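The Small Blue Bin and Other Acts of Faith

By Salamatu Lawal
6th March

722 shares | 14 comments

My apartment building introduced a new recycling system in January, and I have spent the weeks since then standing in my kitchen holding things. Yogurt lids. The little window from a pasta box. A receipt, which I am told is not paper in any sense that matters. I hold the thing, I look at the bin, and I feel like a contestant on a show with no prizes.

The system came with a leaflet. The leaflet came in a plastic sleeve. My neighbor Uriel Valdovinos took the sleeve back down to the management office and asked which bin it went in, and was told that someone would get back to him.

I would like to make a case for fewer opinions about recycling and more attention to the part where you have to do it, at a table, with your hands. We talk about the subject as if it were a matter of belief. Most people I know already believe. They believe while dropping a greasy pizza box on top of clean newspaper.

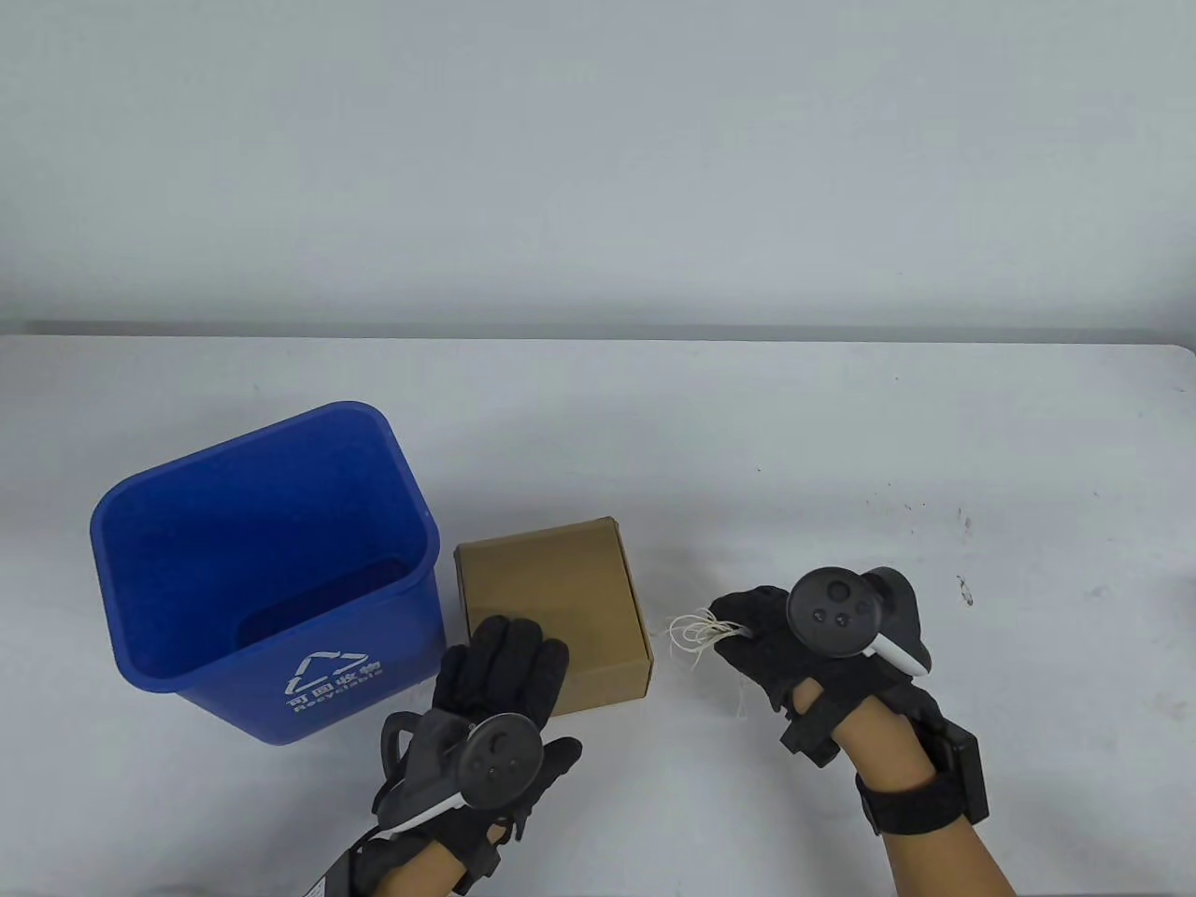 Cardboard is where everybody starts, and for good reason. It's the golden retriever of household waste: friendly, familiar, hard to get wrong. Put a small brown box next to a blue bin that says "Recyclable" in English and 可回收物 in Chinese, with the three arrows chasing each other for anyone who reads neither, and you would have to work at it to make a mistake. I have a cousin who works at it. He puts the box in whole, flaps shut, full of air, and then announces that the bin is full. The box takes up the room of a week's mail. Flattened, it would slide down the side and you'd forget about it.

So that is my first complaint, and it's a complaint about laziness, mine included. The second is about the stuff that isn't cardboard.

Every package I open now leaves behind some minor relative of plastic. A strip. A thread. A clear loop that held a tag that held a bar code. A set of bathroom hooks I ordered from Fodetti arrived in a box I could recycle with a clear conscience, and inside it were eleven separate pieces of something or other that I could not. They stuck to my sleeve. One stuck to the cat. I found one two days later in the butter dish, and I live alone, so there was no one to blame but Fodetti.

The scraps are what defeat people. You can feel noble about a box. It is very difficult to feel noble about a wisp of clear film that won't leave your thumb, and harder still to find it on the leaflet, which in my building covers "rigid," "flexible" and "other," and then stops. I have shaken my hand over a bin for longer than I'd like to admit, like a person trying to get off the phone. 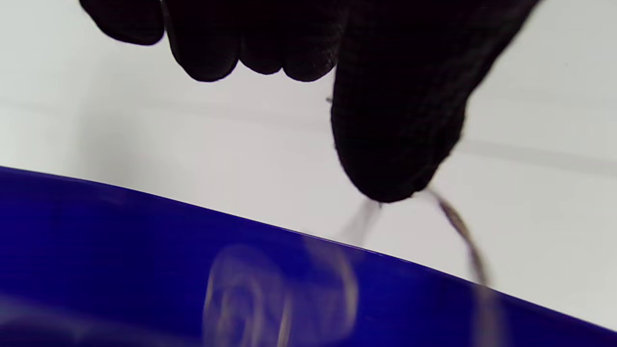

Black knit glove, with two thin strands hanging off it.

My friend Benedikt Reinholz says I'm overthinking this and that the strings should go in the trash. He's probably right. He also once threw out a working toaster because it "looked tired," so I take his rulings case by case.

What I'd ask for is modest. Let the people who design packages sit down at a plain table with one of their own products and a bin, and let them put every last piece of it away before lunch. Don't give them the leaflet. I'd want them to meet the string.

Until then I'll keep flattening my boxes, and the strands will go in a jar by the sink. It is getting fairly full. Uriel has one too.

Comments (14)

Contact the editor | © Gethin Weekly. All rights reserved. | Back to top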